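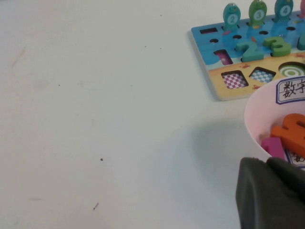 Number boards and loose bits – how do you store them??

Posted in October by truner_mom4

ok so quick one before pickup. We have the fish number board, wooden, blue water and beach on it, chunky green numerals. Love it. But my kid will not keep the numerals with the board. They end up in the sofa, in my boots, in the dog bed. Fish pegs are fine bc they stand up along the top and he likes them there. It's the numbers.

Right now I've got a yellow bowl on the white table and all the small stuff gets thrown in. Works for maybe a day. Then it's a mess of everything and he can't find what he wants and dumps it.

Bags? Boxes? Do you just put half of it away? Table is small so nothing huge pls.

mowat_street
Zip bags, one per puzzle. Write the name on with a marker. Been doing it for years, 178 puzzles in our toy library and we lose hardly anything. Boards go upright in a dish rack, bags clipped to the boards.

truner_mom4
178!! ok wow. But he can't do zips yet so I'd be opening them all day

mowat_street
you open one. He finishes it, you close it, next one. That's kind of the point of it.

pegs_and_pans
Gonna disagree w/ the bags. My two never touched anything in a bag. Out of sight = gone. Open bowl is way better, you just need less in it. One bowl for number stuff, one for shapes. Mixed bowl is where it goes wrong imo

truner_mom4
yeah mine is mixed. There's a pink V shaped piece in there, a red block, a light green round thing

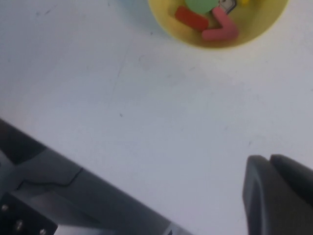
and half of that doesn't even go with the fish board so he just picks the pink one out and walks off with it. Maybe I pull the shapes out for a week and see. Still need somewhere for the shapes tho

pegs_and_pans
shapes in a loaf pan. not kidding. Flat bottom, doesnt roll, fits on a shelf

tornano_tess
Did the loaf pan, it's LOUD. Put a washcloth in the bottom.
Also check what's missing before you sort. I sorted for a whole nap time and then found out the 7 was gone the whole time. Cut a new one from felt. Doesn't match, kid doesn't care

mowat_street
Felt is a nice idea but it won't feel the same in the hand. The thick ones are good for learning the shape with a finger. I'd email the maker first, some will send a spare.

tornano_tess
sure if you know who made it. Mine was from a yard sale

vesatska_dad
painters tape square on the table. Board goes in the square, bowl goes next to it, numbers don't leave the table. Took ours a couple weeks to get it but he polices ME now

mowat_street
Tape leaves gunk on white tables, careful

vesatska_dad
not if you pull it every few days – ours is fine

truner_mom4
ok trying tape + two bowls. Bags if that flops, sorry mowat lol. Gotta run, pickup line

Comments (3)

kmr462
Two bowls here too. Muffin tin for the numbers when she wants to sort them, one per cup.

slowmornings
Bags. Team bags. Bowls are just for dumping

pegs_and_pans
@slowmornings everything is for dumping when they're two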